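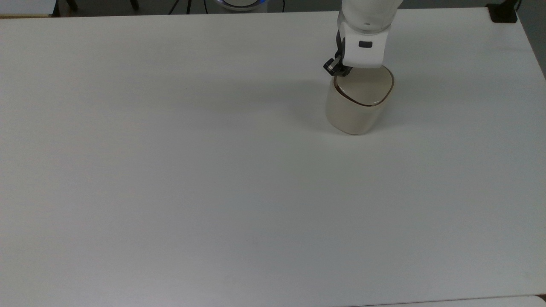
Saoirse Keogh fragte beim letzten Telefonat, ob man für Vorratsdosen wirklich einen Zwischenbericht brauche. Man braucht ihn, so steht es in der Bewilligung, und bei der Gelegenheit lässt sich auch gleich erklären, wohin der Juli verschwunden ist.

Projekt Driltamance, Keramikdosen mit Deckel für die Küche
Zwischenbericht an die Förderstelle Tatberg
Stand: August 2022

Was fertig ist

Die Form steht. Wir bleiben bei der gedrungenen Dose mit weich gerundeten Ecken, glänzend glasiert in Creme, mit schmalem dunkelbraunem Rand am Deckel. Der Rand war ursprünglich ein Glasurfehler aus der zweiten Probereihe. Alle, die ihn gesehen haben, hielten ihn für Absicht, und wir haben nach kurzer Beratung beschlossen, uns dieser Meinung anzuschließen. Im Antrag war noch von einer »zurückhaltenden Kontur« die Rede, was ein glücklicher Zufall ist und auch so bleiben darf.

Von den 60 Rohlingen der ersten Kleinserie haben 49 den Glasurbrand überstanden. Die übrigen elf sind gerissen oder haben sich so verzogen, dass kein Deckel mehr darauf wollte. Zwei davon stehen jetzt mit Bleistiften im Büro und werden nicht abgerechnet.

Der Deckel

Er bleibt unser Sorgenkind. Ein Deckel soll gut schließen und sich trotzdem mit einer Hand abnehmen lassen, auch wenn in der anderen ein Kochlöffel tropft. Die Fassung vom Frühjahr schloss so gut, dass man beim Öffnen die ganze Dose anhob. Die Fassung danach ließ sich bereitwillig abnehmen, auch vom Durchzug. Seit Juli arbeiten wir mit einem etwas tieferen Innenkragen, und die Beschwerden haben sich auf die Frage verlagert, warum es keinen Knauf gibt. Es gibt keinen Knauf, weil sich die Dosen sonst nicht stapeln lassen. Diesen Satz haben wir inzwischen oft gesagt.

Material und Lieferanten

Morkov liefert den Ton pünktlich und in gleichbleibender Qualität, was wir hier ausdrücklich festhalten, damit es einmal irgendwo steht. Die Glasur kommt von Ó Gríofa. Die letzte Charge fiel im Brand wärmer aus als das Muster, eher Beige als Creme, am unteren Teil des Gefäßes mit einem graubraunen Schimmer. Wir haben reklamiert, dann zwei Wochen darauf geschaut und die Reklamation zurückgezogen. Ó Gríofa hat das mit großer Fassung getragen.

Geld

Für Nachbrände und Ersatzmaterial sind 900 Euro mehr angefallen als geplant. Wir bitten, den Betrag aus dem Posten »Messeauftritt« umzuwidmen. Die Messe findet nicht statt, der Posten hat also Zeit.

Nächste Schritte

Im Herbst gehen Dosen an Testhaushalte, gefüllt mit Mehl, Kaffee oder dem, was sich dort eben in Dosen ansammelt. Der Fragebogen ist im Entwurf fertig und muss noch gekürzt werden. Danach folgt die zweite Serie mit 70 Stück. Offen ist weiterhin die Spülmaschinenprüfung, für die uns das Institut keinen Termin nennen mag. Die Belege für Ton und Glasur gehen mit getrennter Post zu.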